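Print this page | E-mail this page

Unit 4 – Chores and machines: where are we now?
Course notes, Anastasia Galanis

Last unit dealt with welding cells and packing lines, where every part arrives in the same place and the same way up. A kitchen gives a machine none of that. Vegetables differ in size, they roll, and they bruise when squeezed too hard.

For the seminar, split any chore into its steps before you judge a robot on it. Putting vegetables in a box means finding them, choosing a grip, lifting, carrying, letting go and checking. A machine that is right 9 times in 10 at each step will fail the whole job nearly half the time.

The Halvorsen trial is our main case. Its two-armed system was given 571 attempts at clearing a worktop in simulation and finished 400 of them. The 50 attempts repeated on a real bench went worse, mostly at the grip. Read the Clalness report alongside it – the tables are more use than the summary.

Note that simulated runs are cheap and can be repeated overnight. Friction and soft objects are still modelled poorly, so treat the scores as an upper limit.
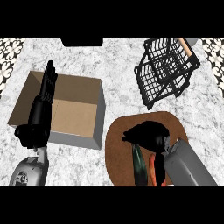

Can a household buy a robot that does the kitchen work yet?

Single jobs such as vacuuming are covered, but general kitchen work is still at the research stage.

Reading for next time: Bamell handout, section 4.

Print | E-mail | Back to top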